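Section 4. Working at the sorting desk with the hand-held gripper

Read this section before your first shift at a Pluvthorpe sorting desk. It replaces the bin-and-scanner routine in the old Esposito desk guide. Packers who used to sort small goods by hand now do the same job with the Briltel gripper, and the Skitov software records each pick. The station arms on line 2 are trained from those recordings.

4.1 Before you start

1. Sign in at the station screen with your own badge. Picks are logged to the station. Your name is not stored with them.
2. Open and close the gripper fully 4 times. Both fingers should move together.
3. Check the blue finger pads. Change any pad that is torn or has come away from the finger.
4. Leave the desk as you find it. Do not straighten paper stacks or line up the goods, even if they are in the way.

Note: Tidy desks produced poor recordings during the trial. The arms have to cope with items lying at any angle.

4.2 Picking

5. Bring the gripper in low with the fingers open and the item between them.

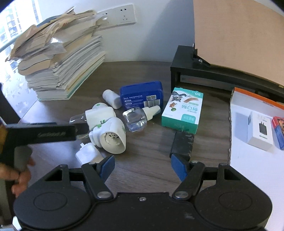 Fingers open over the desk.

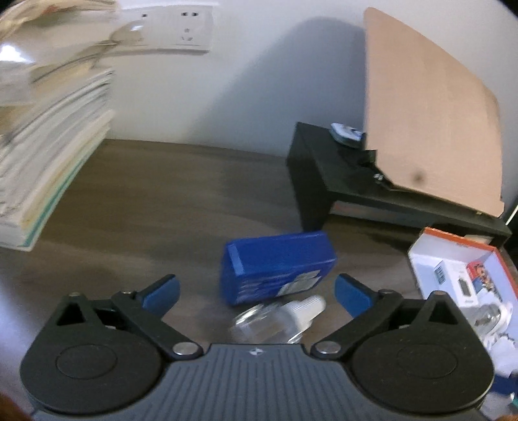 6. Close slowly until both pads touch the item. Stop squeezing as soon as it is held.
7. Lift straight up, move to the tray and lower the item until it rests on the bottom. Do not drop it.
8. Open the fingers and return to the desk for the next item.
9. If an item slips, leave it where it lands and pick it again from there. Do not turn it with your free hand.

CAUTION: Hold bottles by the body. Pulling on a cap or dropper can open it. If liquid is spilled, stop recording, wipe the desk and pads, and start a new batch.

CAUTION: Keep your fingers out of the linkage while the gripper is closing.

4.3 Batches and breaks

A batch is 50 picks. Stop for at least five minutes after each one, and change hands if you can. No one works the gripper for longer than 30 minutes without a break. The gripper is heavier on the wrist than it feels at first, so report soreness the same day.

The former target of 100 items an hour does not apply at these desks. Slow picks and failed picks are both kept, and neither counts against you. Supervisors see the batch total for the station only.

4.4 When the arms take over a product group

Once line 2 handles a product group by itself, the packers from that desk move to exceptions: damaged labels, leaking bottles, crushed boxes and anything the arm has put down twice. The pay grade stays the same. Exceptions training is given on Tuesday mornings during paid hours. See section 6 for clearing a stopped arm.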